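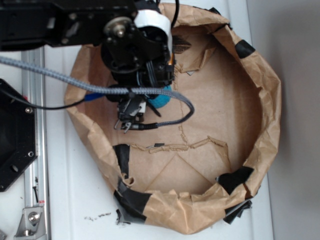

Automation at the Dendlow packing works

The Dendlow packing works is a sorting and packing site operated by Wesow, a company which handles returned and donated small goods for shops. The article describes how robot arms were brought into the picking hall, and what has changed for the people employed there. The site has 256 employees, of whom 24 work in the picking hall.

Background

Until the arms came, all picking at Dendlow was done by hand. Goods arrived in mixed lots, and a picker took each piece out, looked at it, and placed it in the correct tray. The work was light but very repetitive. Complaints of sore wrists and shoulders were common, and many new pickers left in their first months.

Wesow bought its first arms from Flosent, a supplier of small electric robot arms. They were installed in September, in the part of the hall which the staff call Baxter, after the old loading gate beside it. Flosent also trained the first group of operators.

Method of work

At each station an arm is mounted beside a white table and works above it with a gripper. The goods are presented in an open holder with a low rim. Holders made of brown paper, with the rim rolled and fixed with black tape, are used for soft goods. They are made by the operators themselves.
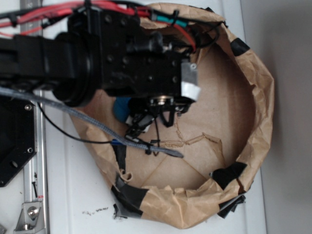
Soft goods are considered the most difficult class at the site. They change their shape when they are touched, and a grip which is good for one piece can fail for the next. Operators therefore spend a large part of the shift on watching, correcting the position of a piece, and noting failed grips in the station log. A holder is replaced when the operator judges that the paper is too worn -- there is no fixed limit on its use.

Hard goods in boxes need less attention, and one operator may look after two stations at once.

Changes in jobs

No picker was dismissed when the arms were installed, but the number of hand picking places became smaller. Pickers could apply for the new post of station operator, which is paid 5 percent more and requires a course of 50 hours. The course covers safe stopping, change of gripper fingers, cable inspection and log keeping. Those who did not apply moved mostly to checking and repair of goods.

Chinyere Ibrahim, who was a picker for many years and is now shift leader in Baxter, has described the new work as easier for the hands and harder for the head. According to her, the older pickers were often the best operators, as they could see already before the grip that a piece would slip.

The effect on social life in the hall has been judged less favorably. Pickers used to stand at one long table and talk during the work. The stations are placed apart from each other, and in a staff survey nearly half of the operators wrote that they felt more alone than before. The breaks were afterwards moved so that all operators have them at the same time.

Criticism

Damilola Eze, the staff representative, has criticized that the station log can be used to compare operators with each other. An agreement signed on 26 February 2025 states that the log may be used only for maintenance and for planning of training. Eze has also asked that time for making and repairing the holders be counted in the work plan. This question was still open when the agreement was signed.

See also

Hand picking
Job rotation
Robot gripper
Work-related strain injury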